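Kuvero Skein Winder

Tabletop model, hand crank, left or right side
Price: $149
Reconditioned, when we have them: $89
In stock, ships from our shop

The Kuvero is a tabletop skein winder for handspun and mill yarn. It takes yarn off a bobbin, a cone or a ball and puts it into a skein ready for washing or dyeing. It is made by Bidetti and sold in this country by Vendmont. We also carry the spare arms and pegs.

The winder has four arms on a center hub. Each arm has a row of holes, and you set the size of the skein by moving the pegs in or out. With the pegs in the outermost holes the skein measures 60 inches around. Put all four pegs in the matching hole on each arm. If one is off, the skein will still wind but the strands will not be the same length, and it will twist up badly.

The crank goes on either side of the hub. Changing it over takes one thumbscrew. The handle turns freely on its shaft so you don't have to keep shifting your grip.

Clamping it down

The clamp fits most kitchen tables and workbenches. It needs a square edge. Tables with a deep rolled or beveled edge don't give the lower pad enough to sit on, and for those you will want a board clamped to the table first. Tighten by hand only. The pads are cork and can be replaced.

Leave room for the arms to clear the table legs and your knees before you start. The arms come off for storage and fit in the cotton bag it ships in.

Winding

Tie the loose end to one peg with a bow you can undo later. Hold the yarn lightly in your free hand and turn the crank at an even speed. Lay the strands side by side across the peg instead of letting them pile up in one spot. When you get to the end, tie the two ends together around the skein, then add figure eight ties in a few places before you take it off. Cotton yarn is good for ties if you plan to dye wool, as most wool dyes won't take on it.

To take the skein off, pull one peg and slide the yarn free. Don't try to stretch it over all four. Very elastic singles will shrink up when they come off, so measure after washing if you need to know your yardage.

Counter

There is a small mechanical counter on the hub. It adds one for each full turn and resets with the knob on its side. Multiply turns by the size you have set and divide by 36 to get yards. The counter does not run backward, so if you unwind to fix a snarl you will have to subtract those turns yourself.

Which finish

The Kuvero comes in oiled beech only. Bidetti made a painted one for a while and we get asked for it, but it was dropped last June and we have no more. The oil finish can be touched up with any clear furniture oil. Let it dry completely before you put light-colored yarn on it.

What's in the box

Hub with counter, arms, pegs, crank handle, table clamp, storage bag, printed instructions. The Öztürkmen yarn guide is sold separately. It attaches to the clamp post and helps if you wind a lot of fine laceweight.

Warranty and returns

The maker's warranty is 2 years on the hub and counter. Reconditioned winders have been cleaned and fitted with new pegs, and we cover them ourselves for the same period. The arms may show marks from earlier use. Unused winders can come back to us for a refund, less postage. Please write before you send anything so we know to look for it.

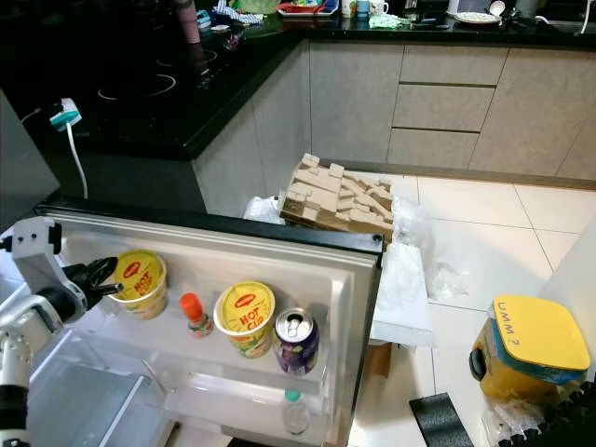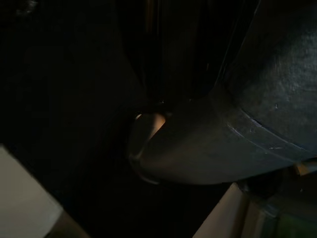
Alžběta Kuruc, 19th February: I've had mine through one winter and it does what I need. The clamp is good. I wish the counter had bigger numbers, since I wind in the evening and have to bend down to read them. Also, the bag is a tight fit if you leave the crank on. Do you sell extra pegs one at a time or only as a set?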